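Chapter 4
Inside the Desktop Computer

Open the side of a desktop tower for the first time and it can look like a city seen from a plane. Give it ten minutes and the streets start to make sense! By the end of this chapter you will be able to name the main parts of a full-size machine and say what each one is for.

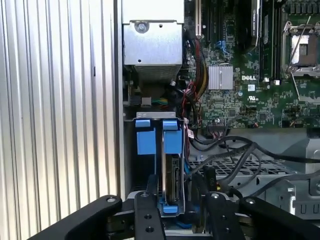
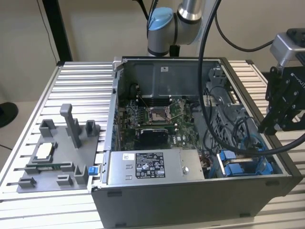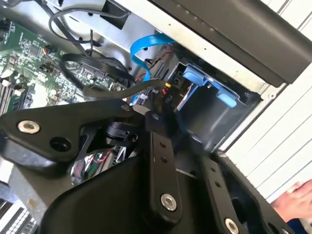 Let's start with the motherboard, the big flat circuit board that everything else plugs into. It carries power and signals between the parts, and it decides a lot about what a computer can become: how much memory it holds, which processors it accepts, how many drives you can hang off it. When Annatjie Zwane taught the repair course this book grew out of, she had every new class find the motherboard first and then trace one cable away from it with a fingertip, all the way to the other end. Try it yourself. It's a wonderful way to learn, and you will use it again in Lab 4.2.

The processor, or CPU, sits in a square socket on the motherboard. A metal bracket holds it down and a small lever locks the bracket. Never touch the contacts inside a socket. They are tiny, they bend easily, and one bent contact can keep a good board from starting.

Memory comes next. Memory modules (often called RAM) are long, thin cards that stand up in narrow slots, held by latches. Memory is fast, and it forgets everything when the power goes off. Storage is slower and keeps your files. Mixing up the two is the most common mistake in this whole unit, so we'll return to it in Section 4.3 with the Flenari file-copy exercise.

Now the power supply, a metal box that turns wall current into the lower voltages the parts need. Many have a fan of their own. Unplug the computer before you open the case, and never open the power supply itself, even after the cord is out. It can hold a dangerous charge.

Before you begin

Work on a clear table with good light. Keep screws in a cup or tray. Touch bare metal on the case before you handle any part. Allow 30 minutes for Lab 4.1 and up to 80 for Lab 4.2, which includes putting the machine back together.

Words to know

Motherboard
Socket
Expansion slot
Heat sink
Drive cage
Power supply

4.1 Finding Your Way Around the Case

Adjoa Wumbei keeps a notebook of every computer she has opened at the Plorkadell repair shop, with a quick pencil map for each. Start a notebook like hers today. On the first page, draw the outline of your case and mark where the power cord goes in.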